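Two weeks with the Culard fingers

2025-12-08

I finally swapped the fingers on both arms. For most of the year I had been running the flat parallel jaws that came with the Vindex grippers, and they were fine for boxes and bottles. They were bad at anything soft. A pillow would bulge out between the pads and then slide down, and closing harder made it worse.

Estela Ibarra sent me two sets to compare. One is a straight finger with a rubber pad, from Watau. The other is the black curved one from Culard. Both bolt onto the same gray housing, so changing them takes a hex key and 7 minutes if you don't drop a screw.

I started with towels on the bench, then moved to bedding. The task was the same every time: one arm on each side, squeeze, lift, move it to the other end of the bed, let go. I ran it 300 times in total, split evenly between the two sets, and wrote down every drop.

The Watau fingers hold well once they are holding. The trouble is the approach. They need to come in nearly square to the cushion, and on a bed the surface under it gives a little, so the angle is never quite what you planned. They also pick up sheet. Four times I lifted the cushion and a good handful of sheet came with it.

The Culard ones are more forgiving. The curve lets the finger push into the side of the cushion before the gripper starts to close, and by then most of the work is done. I lowered the closing force twice and still got clean lifts.

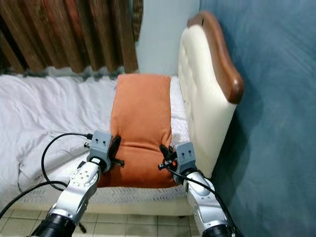 The cables are still my main complaint. I leave a lot of slack near the wrist so nothing pulls when the arms reach forward, and the slack ends up on the bed. Fermín Quezada routes his through a sleeve along the forearm and I should probably do the same, but his arms don't turn at the wrist as much as mine do.

One thing about the controller. Both arms have to start squeezing at the same moment or the cushion just gets shoved sideways. My old script sent the left command first and the delay between them was 186 milliseconds, long enough to matter. I now send both from one call and the shoving has mostly stopped.

The Culard set is staying on for now. Next I want to try a fitted sheet, and I don't expect that to go well.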